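Tridora Hymn and Reading Display
Set-up Guide, Section 4: Preparing and Running an Order of Service
Flulham Worship Systems
Revised 19 October 2020

Section 3 | Section 4 | Section 9 (Faults)

4.1 Before you start

This section covers entering an order of service on the Kelley console and sending it to the Sadeghi wall panels. It applies to systems with up to four panels. Mounting, power and the network cable between console and panels must be complete (Section 3).

You will need:
The operator PIN
The hymnal edition in use, including the publisher's year
The reading list for the service
The USB key supplied with the console, if hymn text is to be shown as well as numbers

Note: The console can be set up without any hymn text installed. In this state the panels show numbers, titles and verse numbers only.

Caution: Do not connect the USB key while the console is starting. The console may try to read start-up files from the key and stop at a black screen. If this happens, remove the key and switch the console off and on.

4.2 Selecting the hymnal

1. Press MENU and enter the operator PIN.
2. Select Books, then Hymnals.
3. Select the edition. If two editions share a title, check the year shown in the right-hand column.
4. Press SET. A check mark appears next to the book.
5. To add a supplement, select it and press SET again. Up to three books can be active at one time.

When more than one book is active, each hymn number must carry a book letter. The main hymnal is always A. A number entered without a letter is looked up in book A.

Note: Changing the main hymnal does not change services already saved. Saved services keep the book they were made with. To move a saved service to a new book, open it, press EDIT, and enter each hymn again.

4.3 Selecting the Bible translation

1. From Books, select Scripture.
2. Select the translation used for public reading.
3. Select a verse numbering scheme for the Psalms. The choices are Hebrew and Greek.
4. Press SET.

The numbering setting affects the Psalms only. In the Greek scheme most psalms between 10 and 147 carry a number one lower than in the Hebrew scheme. If the pew Bibles and the console are set differently, the panel will show a psalm number that does not match the printed page. Check one psalm against a pew Bible before the first service. 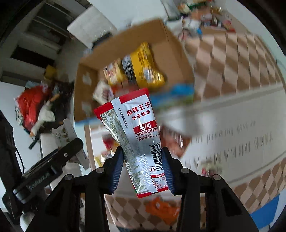

Photo: Hamidreza Ahmadpour

4.4 Creating an order of service

An order of service is a list of items shown in sequence. Each item has a type, a short label and, for some types, a reference.

1. Press HOME, then New Service.
2. Enter a name. Names can be up to 24 characters. The console does not accept slashes or colons.
3. Choose a template. Templates supplied with the console are Morning Prayer, Communion, Evening Service, Funeral and Blank.
4. Press SET. The template opens with empty items in place.
5. Move to the first item with the dial and press the dial to open it.
6. Enter the reference and press SET.
7. Repeat for each item. Items left empty are skipped during the service and do not need to be deleted.
8. Press SAVE.

Item types

HYMN. Shows the hymn number in large figures. The title appears underneath if Show Titles is on.

READING. Shows book, chapter and verses. Use a hyphen for a range and a comma for a break, for example Luke 2:1-7, 15-20. Do not put a space before the hyphen.

PSALM. As READING, with a line below for the response. The response is typed by hand and is limited to two lines.

TEXT. Free text, up to nine lines. Used for creeds, the Lord's Prayer where the wording differs from the printed book, and notices.

SILENCE. Blanks the panels. The console shows a running timer that cannot be seen by the congregation.

HOLD. Keeps the previous item on the panels until the operator presses NEXT twice. Use this ahead of the sermon so that a single accidental press does not bring up the next hymn.

Note: HOLD has no effect if it is the first item in the list.

4.5 Omitting verses

Hymns are often shortened. To show which verses will be sung:

1. Open the hymn item.
2. Press VERSES.
3. Turn the dial to a verse and press to switch it off. Omitted verses are shown in gray on the console.
4. Press SET.

The panels show the verses to be sung, separated by spaces. If all verses are on, no verse numbers are shown. To show them in every case, go to Display and set Always List Verses to Yes.

Refrains are not counted as verses. A hymn that begins with its refrain should be checked on the preview screen, as some books number the refrain as verse 1.

4.6 Sending the service to the panels

1. Open the saved service.
2. Press SEND. The console lists the panels it can find.
3. Confirm that every panel in the building is listed. A panel shown with a dash is powered but not answering. See Section 9.
4. Press SET to send to all panels, or use the dial to clear any panel that should stay dark.
5. Wait for Ready next to each panel name.
6. Press PREVIEW and step through the list from start to finish. Read the panels from the rear pews, as the console screen does not show line breaks in the same places.
7. Press HOME. The service is now loaded and the panels return to the welcome screen.

Caution: Sending a second service replaces the first one on the panels. It does not delete it from the console. If two services are held on one day, send the second after the first has ended.

4.7 Brightness

Panels leave the factory at level 4. In a chancel with strong window light this may be too low in the morning and too high after dark. Two settings can be stored for each panel.

1. Select Display, then Panels.
2. Select a panel.
3. Set Day level and Night level.
4. Set the change-over time, or choose Manual.
5. Press SET.

In Manual, the LIGHT key on the console switches all panels between the two levels. The change takes three seconds and cannot be interrupted.

For candlelit services, set Night level to 2 and turn off the welcome screen. The welcome screen has a white background and is brighter than any service item at the same level.

4.8 Seasonal colors

The narrow bar at the top of each panel can follow the church year. Select Display, then Seasons, and choose a calendar. Western and Eastern calendars are installed. The date of Easter is worked out by the console from the calendar chosen, and Ash Wednesday and Pentecost are set from it.

Local feast days are added by hand:

1. Select Seasons, then Local Days.
2. Press ADD.
3. Enter the month and day.
4. Choose a color and press SET.

A local day overrides the seasonal color for that date only. If a patronal feast falls in February and also within Lent, the local color is used unless Lent Takes Priority is set to Yes.

Note: The bar cannot be switched off on one panel alone.
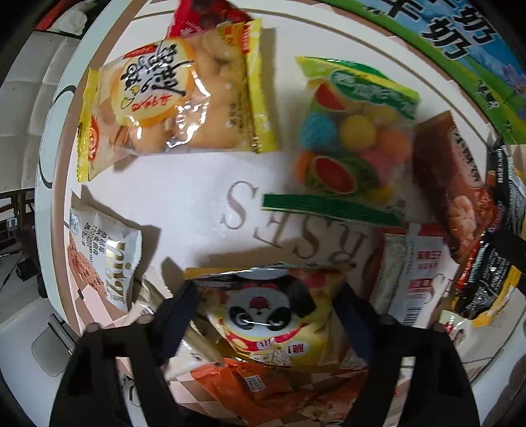
4.9 Operating during the service

1. Switch on the console before the doors open. Panels take longer to start than the console.
2. Check that the name of the loaded service is shown on the top line.
3. Press START. The first item appears on the console but not yet on the panels.
4. Press NEXT to show it.
5. Press NEXT at each change. The following item is always shown in the lower half of the console screen.
6. To go back, hold PREV until the tone sounds. A short press is ignored.
7. At the end, press FINISH. The panels go dark.

To insert a hymn that is not in the list, press QUICK, enter the number and press NEXT. The item is shown at once. Pressing NEXT again returns to the list at the point where it was left. Quick items are not saved.

To blank the panels at any time, press BLANK. Press it again to bring back the same item.

The console tone is on by default and can be heard in the nearest pews. Turn it off under Sound, or connect the supplied earpiece.

4.10 Copying and deleting services

To reuse a service, select it, press COPY and give the copy a new name. All references are copied with it. Clear the readings before entering new ones, as an old reference left in place will be shown.

To delete, select the service and hold DELETE until the bar is full. Deleted services cannot be recovered from the console. A backup can be made to the USB key under Tools, then Backup. The backup includes services, templates and local days. It does not include the operator PIN or the panel names.

Continue to Section 5: Hymn Text and Licensing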